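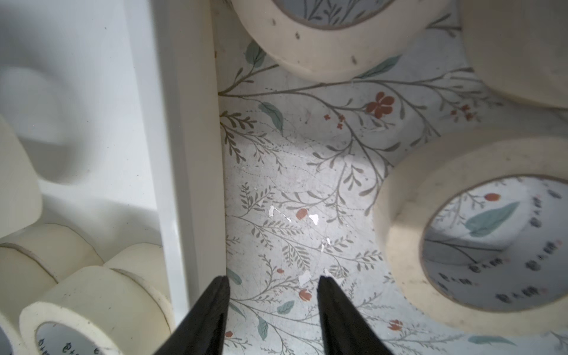

View from the wrist camera over a drawer with rolls of masking tape on both sides of a white divider. Photo: Soylu

Soylu opens its hand-guided teaching kit to small workshops

TRESTOMLOW, March – Soylu, a maker of teaching tools for robot arms, announces today that its hand-guided teaching kit, Andbridge, is now available to small workshops, repair shops and schools. Until now the kit was used only by Soylu and by a few partners in Nadadton. With Andbridge, a person who has never written a program can show a task to a robot arm, either by holding the arm and moving it, or by steering it from a second, smaller arm on the same table.

The kit includes two tapered gripper fingers, a small camera for the wrist, the leader arm for remote control, and the software which records each demonstration. It can be mounted on most light table-top arms. The customer keeps all the recordings on his own computer.

The company has chosen drawers as the first subject of its teaching material. A drawer is a difficult place for a robot. The walls are close, the objects touch each other, and the arm itself often hides what it wants to take. In the drawer task, the operator brings the fingers down between the objects, closes them on one roll of masking tape, lifts it over the divider and puts it down in the other compartment. Then the operator does it again with another roll, and from another direction.

"We began with clean boxes with gray bottoms, and our results were very beautiful and not useful," says Thulani Potgieter, who leads the demonstration work at Soylu. "In a real workshop the drawer has flowers on the paper, the paper is scratched, and the tape has almost the same color as the wall beside it. So we decided to teach in such drawers from the first day. The person who is teaching also learns there. After one morning you understand how much space two fingers need."

Two ways to show the same task

In the first way, called hand guiding, the motors of the arm become soft and the operator moves the wrist directly. This is good for short movements and for feeling the contact with an object. The operator should hold the arm behind the wrist, so that the hands do not come into the view of the camera.

In the second way, the operator sits in front of the leader arm and looks at the picture from the wrist camera on a screen. The robot arm repeats each movement with a small delay. Soylu recommends this way for most of the recording, for the reason that the operator sees only what the robot will see later. If a roll cannot be found in the picture by the person, it is not fair to expect that the robot will find it.

Both kinds of recordings are stored in the same format and can be mixed. The software marks pauses, sudden movements and recordings in which the fingers did not close, and the operator decides which of them to keep. Failed attempts can be saved in a separate folder. Some of the partners in Nadadton have found them helpful for teaching the arm how to go back and try a second time.

The drawer course

Together with the kit, each customer receives the drawer course. It consists of 9 lessons and a set of 600 demonstrations which were recorded by Soylu's own operators in Trestomlow. The first lessons use a single roll lying flat in an open part of the drawer. Later lessons continue with rolls which stand upright, rolls packed close to a divider, and rolls which are only partly in view. The last lesson asks the customer to bring a drawer from his own workshop and to record in it without changing anything inside.

The lighting has its own lesson. A white compartment near a window can become so bright in the picture that the edges of the objects are lost, and the floor beside it can be well visible at the same moment. The lesson shows how to set the exposure of the wrist camera, and it also asks the operator to record a part of the demonstrations with bad light. "We had a long discussion about this in our team," says Potgieter. "I was for making the light perfect. My colleagues were against me, and they were right. The customers will not install new lamps because of us."

During the trial period, 19 operators from workshops in Nadadton followed the course. Most of them had no experience with robots before. According to the feedback which Soylu collected, the leader arm was preferred for work inside the drawer, and hand guiding was preferred for putting the roll down. Several operators asked for a smaller handle and for a foot pedal to start and stop the recording. Both are included in the version which is sold now.

Limits of the present version

Andbridge is made for light objects and slow movements. It is not intended for sharp tools, for glass, or for work where a person has the hands in the drawer at the same time as the arm. A robot which has learned with tape rolls will need new demonstrations before it can work with other objects. Soylu advises customers to begin with one drawer and one kind of object, and to add more after the arm works in a stable way.

Availability

Andbridge can be ordered directly from Soylu. Delivery begins in March, and the time of delivery is 2 weeks. Schools and training centers may borrow a kit for one term. The drawer course is included without extra payment, and its lessons are in English.

An open afternoon takes place at the Soylu workshop in Trestomlow on Monday from 2 p.m. Visitors can try the leader arm themselves and are welcome to bring a small drawer with its contents. Registration is not necessary, but groups are asked to write in advance.

About Soylu

Soylu develops equipment and software for teaching robot arms by demonstration. The company works from Trestomlow and has a partner workshop in Nadadton, where its products are tested in daily use before they are sold.

Press contact
Soylu, Press Office, Trestomlow
Interviews with Thulani Potgieter can be arranged on request. The photo may be used free of charge in connection with this release, if the source is named.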